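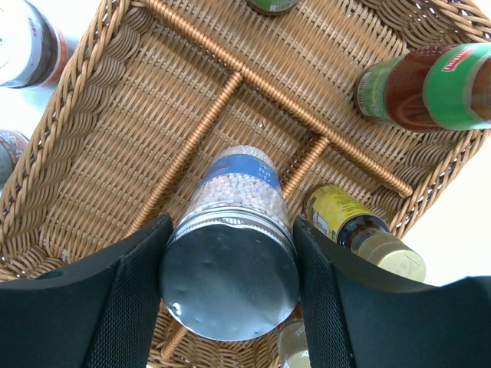
Pustasix heat pump hot water unit

27 September 2021
By the Relgate product desk

The Pustasix is an all-in-one heat pump water heater for houses and townhouses. Compressor, evaporator, fan and storage tank are supplied as a single upright cabinet. It replaces a conventional electric storage heater and, in most cases, can use the existing cold supply, hot outlet and drain positions with minor pipework changes.

Sizing

The unit is sized for a household of up to 4 people with ordinary shower and laundry use. Larger households, or homes with a spa bath, should ask for a sizing check before ordering. Two Pustasix units can be plumbed in parallel, but the controllers do not communicate and must be programmed separately.

Energy use

Modelled consumption for the reference household is 738 kWh a year. The model assumes a mild coastal climate, an outdoor installation and heating scheduled for the middle of the day. Colder sites will use more. Sites with frequent frost will also see longer heating cycles while the evaporator defrosts, and the backup element should be left enabled through winter.

Operating modes

Economy mode runs the compressor only. Standard mode adds the backup element when the air temperature falls outside the compressor's working range. Boost runs both until the tank reaches its set temperature, then returns to the previous mode. Holiday mode holds the tank at a reduced temperature and brings it back to the set point on the programmed return date.

All modes include a periodic sanitising cycle. It cannot be switched off from the user menu.

Use with rooftop solar

The controller has a built-in timer and a dry contact input. Owners with solar panels can use the timer alone, which suits most fixed-rate export arrangements, or connect the input to an inverter relay so that heating starts only when surplus generation is available. The relay threshold is set at the inverter. A minimum run time applies once the compressor has started, so a passing cloud will not stop the cycle.

Homes on a controlled load tariff should check the hours of supply with their retailer. The clock keeps time through an interruption, but a short overnight window may not be long enough to recover a fully drawn tank in Economy mode.

Installation

The cabinet must stand on a level, load-bearing base with free air at the intake and outlet. Do not install it in a closed cupboard. Condensate must run to a drain or gravel pit and must not discharge onto a path. Keep the outlet side away from bedroom windows, including the neighbour's. Electrical and plumbing work must be carried out by licensed trades.

Tempering valve, isolation valve and base are not included.

Price and supply

The list price is $3,235 including tax, before any rebate. Installation is quoted separately. Rebates vary by state and by the type of heater being replaced, and eligibility is assessed on the date of installation.

Units are held at the Radosville warehouse. Orders for the Rivadeneyra district leave with the fortnightly freight run, and delivery takes roughly 3 weeks. The previous model was withdrawn in February. Its anodes, sensors and fan assemblies remain available as spare parts, but its control board does not fit the Pustasix.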